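Ticket: wrist jump on clutch release, two-door cabinet task
Project: Grikomora teleop
Component: Zurkbridge (leader-to-sim bridge)
Opened by: Rosaura Sotelo
Assigned to: Kátia Frota
Status: closed, fix merged

Problem as reported

Demonstrating the two-door cabinet task in simulation by remote control. Operator opens both doors, presses the clutch pedal to re-center the leader arms, releases the pedal. On release the right follower wrist snaps to a new orientation before it starts tracking again. The left arm tracks normally. Any episode where this happens has to be thrown out, since the jump ends up in the recorded actions.

Out of 129 episodes recorded in October, 20 were rejected for this. No rejects of this type on the single-drawer task with the same operators and the same leader arms.

Expected: follower holds pose while the clutch is down and resumes from that pose on release, on both arms.

Environment

Bridge running on the operator workstation, simulator on the Queiroz machine. Leader arms calibrated at the start of the session. Gripper mapping is default. Scene is the tiled kitchen with the brown paneled doors.

Log

Entry 1 (Rosaura). Reproduced 3 times in a row. Steps: open both doors, bring the grippers up near the doors, clutch, move the right leader by hand to a comfortable position, release. Without moving the leader during the clutch there is no jump. The jump gets larger the more the leader wrist is rotated while clutched.

Entry 2 (Kátia). Checked network first. Timestamps from both arms arrive in order, no dropped packets at the moment of release. Swapped the two leader arms at the USB hub and updated the port map. Jump stays on the right follower. So the leader hardware is not the cause.

Entry 3 (Kátia). Turned off door collision to rule out the solver pushing the wrist away from a door edge. Jump still there, same size. Turned collision back on.

Entry 4 (Rosaura). Pose I use for the repro: both doors open, an arm on each side of the gap between them, grippers raised toward the doors. View is from behind the torso.

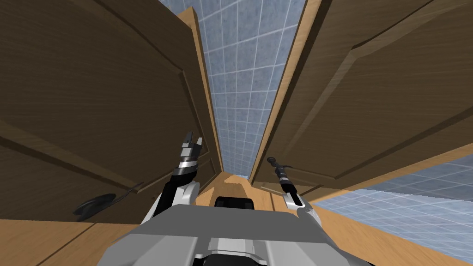 Entry 5 (Kátia). Loaded a pose of that kind and printed the clutch offsets. Position offset is correct on both arms. Rotation offset is correct on the left. On the right it is the offset from the previous clutch press, so on release the follower is sent to an orientation computed from old data. On the first clutch of an episode the stale value is identity, and for small leader rotations you would not see much.

That also explains the drawer task. Those episodes rarely need a second clutch.

Entry 6 (Kátia). Found it. The Kemari config for the right arm has rotation_filter set to "hold", left has "track". With "hold" the filter keeps its last output while the clutch is down and the offset is taken from the filter, not from the raw leader pose. Somebody copied the right arm block from the old one-arm setup.

Fix

Set rotation_filter to "track" on both arms. Added a reset of the filter state on clutch press, so a wrong setting can no longer leave an old offset behind. The bridge now prints a warning at startup if the left and right filter settings differ.

Verification

Rosaura ran 6 episodes of the cabinet task with at least two clutch presses in each, with large wrist rotation on purpose. No jump on either arm. Replayed the action logs afterward - commanded orientation is continuous across every release.

Left to do

Rejected October episodes stay rejected. I looked at trimming them at the clutch press, but the doors are already open by then and the rest of the task would be missing. Rosaura will re-record.

Anyone running a local copy of the config needs to pull it again. The bridge does not overwrite local files. If you see the mismatch warning at startup, stop and fix the config before recording.

Separate issue noticed during testing: the episode timer keeps running while the clutch is down. Opened as its own ticket, not handled in this one.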